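Whole-body teleop vs. scripted squat, our numbers so far

sandex_jade
Okay, we finally have something to share from the Nosenden project! We wanted to know if a policy trained on whole-body demos could handle bending and reaching together. My old way was a scripted squat, then let the arms do their thing. I collected 149 demos of bottle handling between a desk and a fridge, and my knees hurt just from watching.
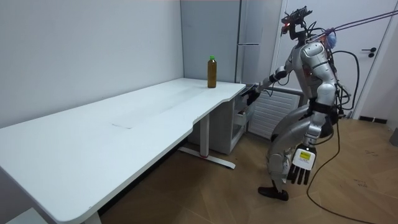 So the learned policy finished 131 trials out of 149, same number as the demos by pure coincidence. The scripted version lost its balance way more (I stopped logging it after a while, sorry).

forsyth77
Nice, but did you move the desk between trials? If not, I'd bet it memorized the walk.

sandex_jade
A little, up to 15 cm either way. Training ran 3,000 steps, so I doubt it had time to memorize much.
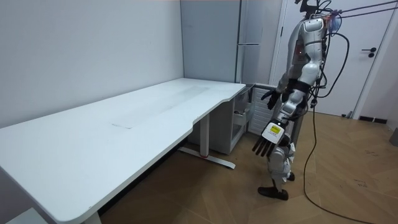

Ludmila Brabec
I don't buy that last part. Small data memorizes fast, and 15 cm is nothing for a biped. Try a different room before you blame the script.

sandex_jade
Fair, a new room is on the list for December. I still think the head camera matters most, though. With it off, the policy kept bending too early.
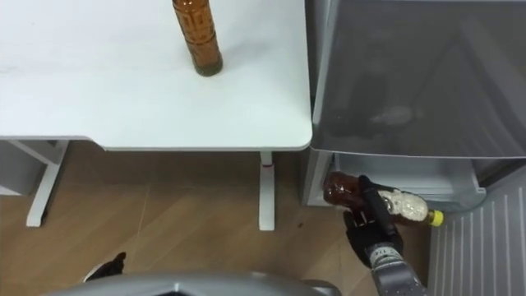
I'm adding the wrist angle to the inputs next, and then I'll rerun the whole set with Canda's controller.

forsyth77
Post the failures too please!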